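Second two-arm cell goes into next year's equipment plan

The automation group has put a second two-arm work cell into its equipment request for next year. Nelli Salminen sent the draft budget to department heads on Nov 7, 2022, and comments are open until the planning meeting.

The request covers one table with its frame, two arms with grippers, wrist cameras, a controller and a set of spare parts. Two suppliers were asked for quotes. Zulteo can deliver a complete cell in 11 weeks. Flirano sells the arms and grippers separately and would leave the frame and wiring to us. Its price is lower, but Salminen's draft adds 60 hours of our own labor to that option, and once the hours are counted the gap is small.

The work planned for the second cell is the same kind the first one does now: picking up small packaged goods, passing them between arms and putting them on or taking them off a shelf. Canned goods take up a large part of the schedule. They are cheap, they keep, and the lids and labels vary enough to be useful. 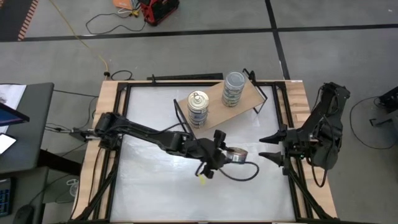

The two-arm cell with tuna cans. The left arm has one can in its gripper, and two stacks stand on the shelf.

Floor space was the first thing people asked about. The table itself is not the problem. Each cell also needs a desk for the operator, a place for the power equipment and enough clear floor to walk all the way around. The draft puts the second cell along the same wall as the first and moves the storage racks to the Kemppainen building. The move is priced as a separate line so that it can be approved early.

Lama Twal, who runs the test schedule, asked for more money for fingers and fingertips. In her view the original budget treated them as part of the arm, when they should be handled as supplies. Small parts such as pull tabs need tips that meet cleanly, and a worn pair has to be changed before the next session. The draft now includes 8 spare pairs for each cell per year. Cables are on the same list – both arms carry a good deal of loose cable, and Twal wants replacements on the shelf instead of on order.
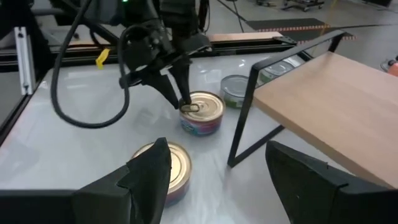 Wrist camera view of a gripper holding the pull tab on a can lid.

The wrist cameras will stay the same model as on the first cell. A higher-resolution type was considered and dropped, as it would have meant new mounts and more storage for the recordings. Storage is already budgeted under Stirnuno, the shared data project, and that line does not change.

Items left out of the request for now are a spare arm and a service contract. Salminen would like to see a full year of repair costs before signing a contract, and the figures will be complete in May. If the spare arm is needed sooner, it will be requested on its own.

Comments on the draft should go to Salminen. Questions about supplies and session times should go to Twal. Departments that expect to book time on the second cell are asked to send an estimate of their weekly hours with their comments.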